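Taswood Open Sorting Tray, Spice and Jar Series

Rigid plastic trays for grouping small lidded jars on a worktop or inside a cupboard. Product page revised 3rd April.

General
The Taswood tray is a rectangular, open-top unit with a rounded rim. It holds short jars upright and can be lifted out with its contents in place. Stock colors include yellow-orange, orange and teal. The yellow-orange version takes three small glass jars.

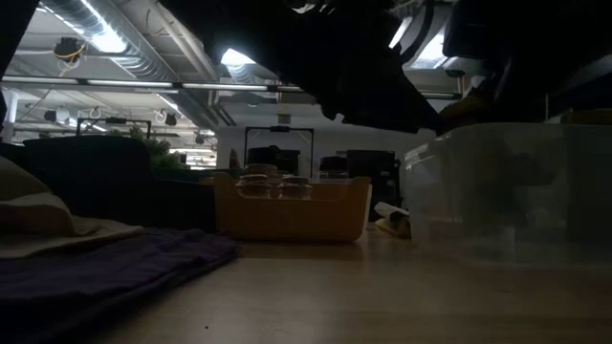
Rated load is 30 lb per tray, evenly distributed. Do not stack loaded trays - the rim is not a bearing surface. Order code 163 covers the tray only; jars and labels are sold separately by Judusmont.

Handles
Larger bins in the series have an oval cutout handle. Allow clearance above the cutout when fitting bins under a shelf. Jars with black screw caps and front labels, such as SPICES or HERBS 2, should be loaded with the label toward the user. 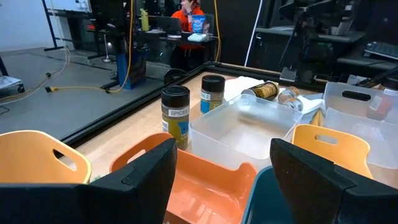 Layout
Sort by height first, then by contents. Keep tall bottles in a deep basket and short jars in a shallow tray. Glass laid on its side needs a cloth or paper napkins under it. Trays ship in cartons of 200 from the Narnance warehouse; single units are available through Ueda.

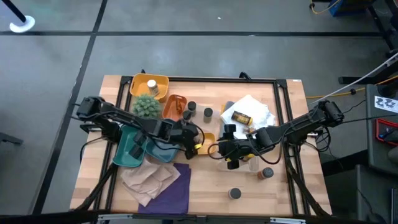

Lok-yiu Pan writes that the orange tray fits a narrow pantry shelf lengthwise but not crosswise, and asks for a shorter size. A shorter tray, code 2000, is due in December.

Cleaning
Hand wash with mild detergent. Do not use abrasive pads.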